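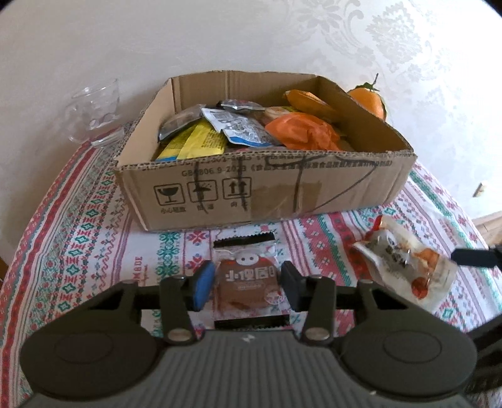

Figure 3. The snack-box task at one of the home stations, with the hand-held gripper open in front of the box.

3.2 Task design and collection procedure

The snack-box task was the last of the three tasks the student teams worked on, and the one that changed most between the pilot and the main round. In the pilot, teams used foam blocks of a single size, and nearly every demonstration looked the same. For the main round we asked each team to fill an open cardboard box with packaged snacks of their own choosing and to set it on an ordinary table at home. The packets differ in size, stiffness and surface, and they lie on top of one another in the box, so a student has to decide which one to go for and from which side. Small flat packets such as the one between the finger pads in Figure 3, with its brown label and cartoon pig face, were discussed more than any others in the team logs. Their serrated top and bottom edges offer little to hold, and most teams came to prefer closing on the middle of the packet. The patterned tablecloth was left in place, as were the glass cup and the orange fruit near the box. Teams were told not to clear the table beyond what they needed to work.

Each team recorded 40 demonstrations over the course of the module. A demonstration began with the gripper open and away from the packet and ended when the packet had been released at its target. In the first half of the set the packet started on the table and went into the box. In the second half it started in the box and came out. Students took turns after every block of demonstrations, partly to spread the work and partly to keep one person's habits from filling the whole set.

The class met in a teaching lab for instruction and debugging, but the recordings were made at the home stations. Līga Adomaitis ran the weekly check-in, at which teams replayed a few of their own demonstrations and marked any they wished to discard. We kept the discarded ones in a separate folder. The most common reasons given were a packet slipping during the lift, a hand passing in front of the camera, and a box flap being pushed over by the side of the gripper. Flaps were a regular nuisance. Two teams asked to tape them down, and we agreed on the condition that the change be written in the log.

Labels were added by the students in Stoltumero, the annotation tool written for the course. Each demonstration was divided into approach, grasp, lift, transfer and release. Da-eun Joo and Gun-woo Hong labeled a shared subset independently so that we could compare where they placed the boundaries. They agreed closely on grasp and release. The line between lift and transfer was less settled, particularly when a packet was dragged over the edge of the box before it came clear. We later merged these two phases for the analysis in Section 4.

The labeled sets were frozen on Thu 3 January, and no demonstrations were added after that date.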